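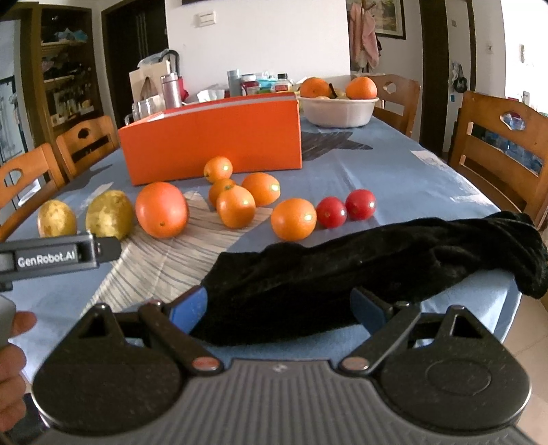

Nam-gil Yoo told us last winter that the hardest part of living alone was cooking for one, and that half of whatever went into the shopping basket ended up soft at the back of the refrigerator. We have heard the same thing from a good many of you since, in one form or another, and it is the reason we are looking for people to join the Drarndale Shared Table.

The Shared Table is a neighborhood supper circle. Small groups of people who live within walking distance of one another take turns cooking a simple evening meal, and everybody else turns up hungry. We started with the households on and behind Rimach Street, and it has gone so well (and so many cousins and coworkers have asked to be let in!) that we are opening it up to the rest of Drarndale this winter. We have room for 33 new people.

Who we would love to hear from

Anyone over 18 who lives in Drarndale and eats supper. You really don't have to be a good cook. One of our most popular evenings last year was baked potatoes with a choice of toppings, and people still bring it up. If you are new in town, or recently retired, or your kids have just left home and you keep making far too much rice, please do write to us. Couples and roommates are welcome to sign up together and share a turn.

What we ask of you

You would cook once every few weeks, on an evening that suits you, and come along to the other suppers in your group as often as you can manage. Meals are at 6:30 and tend to be over by nine, though some groups linger. If your own kitchen is too small for company - and plenty are - you can use the one at Steinarsdóttir Hall, which has a decent oven and a table long enough for everyone. Please tell us ahead of time about allergies and anything you don't eat, so the cook can plan around it.

We also ask each cook to set out some fruit or other produce at the end of the meal for people to take home. It began as a way to use up a glut of pears, and now it would feel odd to leave without something in your coat pocket.

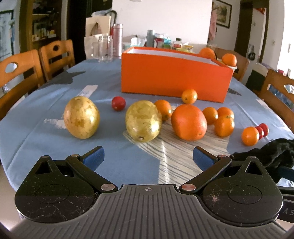 Fruit on the blue tablecloth.

What it costs

There is no fee to join. Each cook gets $60 toward groceries for their turn, paid out of a $2000 grant that we hope to stretch as far as it will go. If you would like to chip in a few dollars at a supper, there is a jar, and no one will be watching it.

How to join

Send a note to Gyu-bin Baek at the Steinarsdóttir Hall office, or drop one through the door. Tell us your name, your street, which evenings are good for you, and one dish you would be happy to make. A few lines is fine, but if you want to tell us the whole story of your grandmother's soup we will read every word of it. Please get your note to us by Wednesday, December 10, 2025, and we will be in touch before the holidays with your group and the date of your first supper.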